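The Little Table, Mostly

July 19, 2020

Okay, so several of you wrote to me about tables after my last post about Kostmont, and I finally got my act together. I spent most of the afternoon talking with Marcelle Hervieu about placemats. I regret nothing!

A bit of background if you're new. I've been hunting for simple place settings that work on a small table — the kind you have when you eat by yourself most nights and with one friend now and then. My own table is a dark, scratched thing I carried up three flights of stairs in Holtovbridge, and I've been jealous of pale wood ever since. Everything looks cleaner on it. Crumbs too, I suppose, but I can live with that.

I'm also a big believer in keeping the silverware right there on the table (my mother would faint). Huiling Hou got me into it years ago with an old jam crock, and I've never gone back to a drawer. You sit down, you reach over, you're eating.

So, pale wood grain first, then the gray placemat with its white stripes, the plate, the knife and the wire basket for the rest.

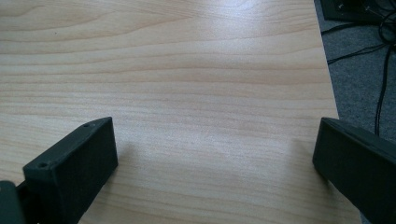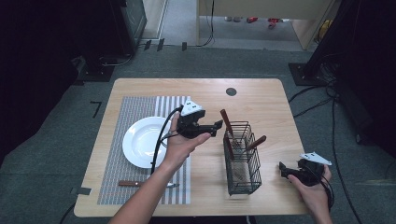

Marcelle thinks stripes on a placemat make a small table look busy. I think they make it look like you tried, and we went back and forth on that for longer than I want to admit. Hui-mei Chang sided with me by text, so I'm calling it a win.

Next up is the shelf project at Prothero, which Shih-chieh Wan swears will be finished by September. I'll bring a real list of shots this time and leave Marcelle at home — sorry, Marcelle! If you have a small table of your own that you're fond of, send me a picture and tell me what you keep on it. I'm still looking for ideas for mine, and the jam crock has a crack in it now.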